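Speaker notes: "Where Does the Spatula Live?"
Evening talk, Kedel branch library. Target 25 minutes plus questions.

Before I start: water on the lectern, clicker in left hand, phone OFF. Last time it rang and it was my mother, and the room enjoyed that more than the talk.

SLIDE 1. Title
Say hello. Thank Agnes Strömberg for the room and the folding chairs. Do not mention the chairs again.

Open with the spatula. I own four spatulas. On any given Sunday I can find one, and it is the one that melted. Pause. If they laugh, go straight on. If they don't, go straight on faster.

SLIDE 2. The drawer
My claim for tonight is that most households don't have too much stuff so much as too few addresses. A thing without an address goes in the drawer. You all know the drawer. Mine had 178 objects in it when I emptied it onto a bedsheet in April, and I kept the list. Read five from the list, slowly:
a key to a bike lock I no longer have
birthday candles, used
the other half of a Zalberg corkscrew
a fuse
a smaller fuse
(Look up after "smaller fuse." Wait.)

SLIDE 3. Trygve's garage
Trygve Torvik gave me permission to tell this one, provided I say he has improved. He has improved.

Trygve bought the same tape measure three times. He had a labeled bin for tape measures on a high shelf behind the snow tires. It was a very good bin. To put the tape measure away he needed a stepladder, and the stepladder was in the basement. So the tape measure lived on the dryer, under a towel, and then there were three.

Point to land: putting away has to be easier than putting down. If it takes two hands and a ladder, you've built a museum.

SLIDE 4. Open storage vs. closed storage
Show of hands. Who wants to see their things? Who wants their things behind a door? There will be couples who raise different hands. Let them look at each other.

Open storage is honest and dusty. You see what you have and so does your brother-in-law. Closed storage is peaceful, and it's where the soup maker went. Most of us need both, and we need to stop buying whichever one we saw last at somebody else's house.
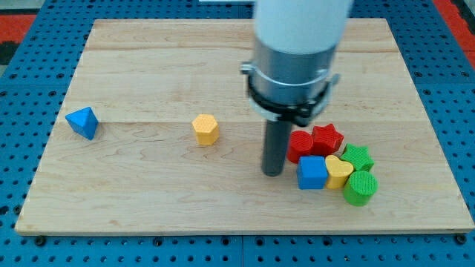
Slide 5. Pegboard, board, small bright things.

SLIDE 5. A word about pegboard
I love pegboard. I have loved it since my grandfather's workshop, where every tool had its outline painted behind it like a crime scene. You could see from the doorway which wrench my uncle had borrowed.

But pegboard asks you to make decisions. All those holes, and you have to pick. Colm McGrath put up a wall of it and left it bare for 14 months while he thought about the layout. He bought hooks. He sorted the hooks. The hooks are in the drawer.

Advice: hang the five things you used this week, badly, tonight. Move them later.

SLIDE 6. The Closasance problem
Gentle here, Tuva Viklund used to work for them and she's in row two.

I spent 948 dollars on a Closasance closet system. It has a slot for ties. I don't own a tie. I now store rolled-up socks in the tie slots, and I feel judged each morning. The system was designed for a person, and I'd like to meet him, he sounds very tidy.

Buy the container LAST. Say it twice. They will write it down and then go home and buy a container.

SLIDE 7. One-week exercise
Carry a notepad. Each time you hunt for something, write down the first place you looked. Don't tidy. Don't argue with yourself. At the end of the week, move the thing to where you looked first.

Bảo Tô did this and found he always checks the piano bench for scissors. The scissors now live in the piano bench. Guests find it odd. He finds the scissors.

SLIDE 8. Questions
Likely ones:
Kids? Low shelves, open bins, lower your hopes.
Paper? Different talk. I don't give it, my own desk would be raised.
Sentimental things? One box with a lid. Ask what's in theirs if time allows, it's usually the best part.

If no questions, tell the Ryu rice cooker story (short version, leave out the landlord).

Sign-up sheet for the swap table is by the door. Pen is tied to it. Get the pen back from Colm.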